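Dunddale Juniors Basketball – Uniform FAQ
By Eyerusalem Tsegaye
25 April 2023
14 comments | 26 shares

Same questions keep landing in my inbox so here they all are in one spot. Read it before you message me please, I do this after work.

When do we get our uniform?

Handed out at your team's second training. Not the first. First one is for sizing. If you miss sizing, email me your kid's height and usual shirt size and I'll guess. My guesses run big.

Do we own it or borrow it?

Jersey is borrowed, shorts are yours. Jersey goes back at the end of season, washed. Shorts you buy once and keep until they don't fit.

How much?

Shorts are $33. Jersey bond is $20, refunded when it comes back in one piece. Pay online with the rego, not cash at the door. Mitiku is on the door and he doesn't have a float.

Can my child pick their number?

Under 10s and under 12s, no, they get what fits. Older groups can ask, returning players first. No swapping between kids once the season starts, the numbers are on the scoresheets and it makes a mess for whoever is scoring.

Can they wear a T-shirt underneath?

Yes. Same colour as the jersey or plain white. No hoods, no collars, no long sleeves unless it's for medical or religous reasons, in which case just tell your coach, no letter needed.

How do I wash the jersey?

Cold, inside out, with other darks or on its own. No bleach, no softener, no dryer. Hang it in the shade. Softener is the worst one – it gets into the fabric and the numbers start to lift. Don't iron over the numbers either.

And please don't leave it scrunched up in the bottom of a bag for a week. Smell sets in and no amount of soaking gets it out. Straight in the wash or at least over a chair.
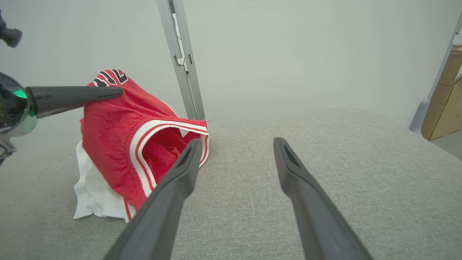

Red jersey, striped trim.

Something got spilled on it, now what?

Cold water straight away, then a bit of dish soap, rub gently, rinse. Blood same thing, never hot water. Grass and mud, let it dry first and brush off what you can. If it still won't shift hand it in anyway and tell me. We don't keep bonds over a stain.

The trim is coming unstitched. Do I fix it?

If you can sew, go for it, matching thread. If you can't, bring it to Tsegereda Tefera at the canteen before your game and she'll give you a spare for the day. Do not use iron-on tape. Had two of those last year, both ruined.

We lost the jersey.

Check the lost property tub first, it's under the stairs near court two. Then check with your team manager. If it's really gone the bond covers part of a new one and we'll call it square.

What about shoes?

Anything with a clean non-marking sole. Don't wear them in from the car park if it's wet, change at the door. Doesn't have to be basketball shoes for the little ones, runners are fine.

Is there a second-hand rack?

Yes, shorts and shoes, Getachew Lencho runs it out of the storeroom. Gold coin, or free if things are tight, just take it, no one is checking. Drop off anything clean your kids have grown out of. We're short on small sizes at the moment.

Where do the uniforms come from?

Brenex. They changed the cut in February so new ones are a bit longer in the body than the old. Both are fine to play in. If your kid has an old one and their mate has a new one that's why they look different.

Can my business go on the jersey?

Email Dexter Abernathy, he looks after sponsors. It's $400 a team for the season. Artwork has to be in before we order so for this year you've missed it, but there's still room on the wall banners.

When do jerseys go back?

Last game of the season, or the presentation night if you forget. In a bag, with the player's name and team on it. PLEASE the name. Last time I had around 20 with no name and spent a whole evening working out who to refund.

Bond refunds go to the card you paid with. Allow a couple of weeks.

Something not here?

Leave a comment or catch me at the desk before the first game. I wont answer texts during games, I'm coaching.

Last updated after the sizing night, shorts price corrected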